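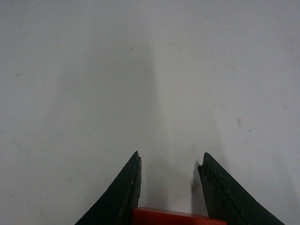 Crates and Racks: Questions We Keep Getting

Which crates does Clallis use?
Blue ones. We once offered a choice of colors and spent all of April sorting out who thought green meant returns.

How much can I put in one?
Fill it to the rim and stop. A crate with a hill on top will not go under the next shelf, however firmly you believe in it.

Can I send a single item in its own crate?
Yes. It will lean on a wall and look lonely, but it will get there. Small parts do better in a Bilano insert, sold in packs of 200.

Do roller racks need a level floor?
Mostly. Set the slope once, then leave it alone. Crates have no brakes.

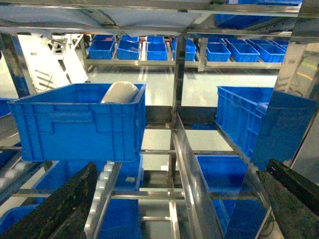
Fukness wrote in to say that labels on the short side are the only ones anyone reads, and that we should put this on the page. Consider it put.

My rollers squeak. Is that normal?
It's common, which we admit is a different thing. Wipe them down every 3 weeks and keep the oil can away from anything you plan to ship.

Do you take back cracked crates?
We do, up to 204 per order. Please empty them first. We have enough sandwiches.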